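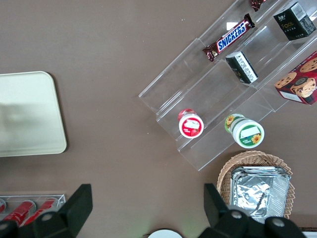

Snacks on the clear tiered stand, with the woven basket just below.

I run the front counter at a small hotel, and since April our snack display has been restocked by the Stirker, a tabletop arm from Drotside. We paid 2,299 for it, which made me gulp a little (the older model was 2,090, and I did go back and forth!), so I wanted to live with it a good long while before writing anything.

First, the good part. Evenings used to mean one of us filling shelves with our back to the guests, and now whoever is on shift can stay facing the door and chat. Soledad Pacheco, who has worked nights with me for nine years, was dead set against it and worried about her hours. Her hours stayed the same, I'm glad to say, but the job did change - she now plans the layout and teaches the arm where things go, and she asked for a raise to match. She got it, and quite right too.

Wrapped candy bars are easy for it. Small boxes are fussier on a tiered stand, and we had four weeks of crooked rows before Mohandas Poojary at Drotside talked us through the grip settings, very patiently, over the phone. New starters need a proper afternoon with it, and I do wish the manual had been written for people like us - Angelica ended up making her own version, which lives in the drawer.

I would buy it again, but please talk to your staff before you order. I told mine after, and it made for a chilly couple of weeks.

Maricruz Meléndez

17 comments | 9 shares
© Nevedeck Reviews | Contact | Back to top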